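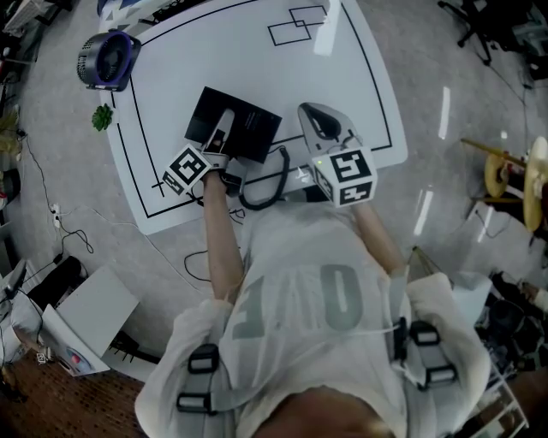
Why not just drive the real arm and record that? Somebody from Pluvmont asked me this on Monday, before I'd even found my coffee, and I'm stealing it as my opening because it's the right question.

So, my answer. We did drive the real arm! For two months, on the Losik setup, and we ended up with 68 usable demos and some very sore shoulders. Then we switched to hand-held grippers with marker cubes on top, same table, same tasks, and got 631. (Pause here, let people read the number.)

Next slide. How we get the motion back. The cubes give us a pose for each hand whenever a camera can see enough of a marker. When your wrist rolls over and hides it, we fill the gap, and if the gap gets long we throw the demo out. I was way too generous with this at first – trained on everything, and the policy learned to twitch. Own up to that, it usually gets a laugh.

Results slide. Training on the hand-held data only, then 200 trials on the Rosales arm. Go slow on the two-handed tasks, that's where it beats the driven data by the widest margin. Cable tasks are still bad. Say so before the Q&A does it for me.

Then the Cumach comparison, if there's time. Same policy, different fingertips, no retraining. It dropped things more often but it still reached for the right spot, and I'm pretty excited about that part, so watch the clock!

If they ask about calibration: once in the morning, again after lunch, and any time somebody bumps the table. Backup slide has the drift plot.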